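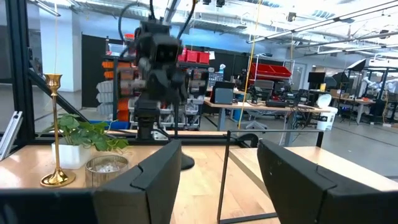
**Figure 1.** Candlestick, potted plant and glass votive holder on a light wooden tabletop.

## 4. What people put out, and what they put away

I went into this part of the study expecting to write about dusting. My interview guide had a whole page on it (who does it, how often, with what) and I'd got quite attached to that page. What people wanted to talk about was where things stand, and who is allowed to move them. Ornaments on a table are a sort of running agreement between the people who eat there, and it took me far too many visits to notice that I was being told about the agreement every time I asked about the cloth. The sort of grouping in Figure 1, with a tall gold candlestick to the left, a plant in a white square pot just beside it and a small glass votive holder in front, is a good one to keep in mind for what follows, as most of my households had some version of it: a tall thing, a living thing and a thing for a candle.

I'll call this the table group, which is Deepika Marar's term and much better than mine. She came up with it while we were coding the Bidholm interviews, and it stuck.

### 4.1 The tall thing

Candlesticks caused more talk than anything else. In Bidholm they were nearly always spoken of as having come from someone: an aunt, a neighbour who moved away, a mother-in-law (several of those!). Hardly anyone said they'd chosen theirs. One woman told me she'd disliked hers for years and would still be cross if it went. "It's not there to be liked," she said, "it's there so the table looks like we live here." I've gone back to that line again and again, and I still think it says more than my first draft of this section did.

In Haltier it went rather differently. People there were more likely to have bought the tall thing themselves, and they were happy to swap it for another when they got bored. A retired bus driver kept 4 of them in a cupboard and changed them over with the seasons. He thought my questions were very funny, and he was generous with his biscuits, so I stayed a long time.

### 4.2 The living thing

Plants bring in work, and work brings in arguments. My second-round interviews, which I did by telephone in April, are full of them. With everyone at home, the plant on the table had suddenly got too many carers, and I heard about overwatering from nearly every household I rang. Karthikeyan Pai, who read an early version of this section, suggested that I treat watering as a kind of claim: whoever waters it owns that bit of the table. I was doubtful at first, but it fits the Haltier material very well. It fits Bidholm less well, where watering was often handed to the youngest child as a chore and carried no rights at all, as the youngest children were quick to tell me.

I should say that Gál's older work on windowsills makes a similar point about plants and territory. Gál, though, was writing about sills that face the street, and so about what the neighbours might think. A table faces inwards. I don't believe the two can be lumped together, and I've tried not to.

### 4.3 The small thing in front

The votive holder, or whatever sits in its place, is the odd one. People forgot it when I asked them to list what was on the table, even when we were both sitting at it. And yet it was the item most often put to use for something else. I was told about holders used for earrings, for spare buttons, for a door key, for the pips from olives. Getum calls objects like these "soft containers", meaning that the household hasn't quite settled what they hold, and I've borrowed the phrase here with one small change. For Getum the softness wears off with time. In my interviews it didn't seem to. A couple who had been married for decades still disagreed about whether theirs was for candles or for coins, and each of them tipped out the other's things without a word. I come back to that couple in Section 5, where I look at what happens to the table group when guests are expected and everything has to be shifted to make room for the plates.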